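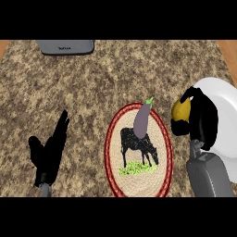 *Kaewkla in the simulator - right arm with the yellow fruit, left arm still waiting its turn*

Hi all,

Picture first this time, as some of you said you skip straight to it anyway! It's from the table task, the one with the cow placemat. I've grown very fond of that cow.

Paweena Intarasuk wrote:

> Can someone tell me where we are with the two-arm task before I book the room for February? Last I heard the right arm kept shoving the plate and the left one did nothing at all. Also, are we still using the Planeck settings, or has everybody moved on to their own? I've got 2,000 saved runs here and I don't want to bin them if they're still any use.
>
> Paweena

Don't bin them! We're at 2,528 with mine added, and I've been training on the lot. Yes, still the Planeck settings, apart from the finger speed, which I've turned down by hand (the file is in the club folder, under Grusenetti, for reasons lost to history).

The plate is much less of a problem now. I made the right arm come in higher and wait a bit before it lets go, and I've stopped it trying to be clever about the rim. The bit I'm stuck on is the aubergine. It lies right across the cow's back with the stalk end poking over the red edge of the mat, and the left gripper has to come across from the far side with its fingers open. Half the time it goes for the stalk and I end up muttering at the screen. Has anyone tried turning the wrist before it moves over? I think that's what the Rineo team did last year, but I can't find their notes anywhere.

If you want a go yourselves, please start from the saved layout and leave the grey thing at the back where it is. I moved it once and spent a whole evening wondering why my scores had changed.

I'll be in from 2 until they lock up, and there's room for 12 if people share desks. Bring your own laptop, and a mouse if you hate trackpads as much as I do.

Paweena - could you put your runs in the shared folder before then? The older ones too, please, even the bad ones.

Cheers, and see some of you there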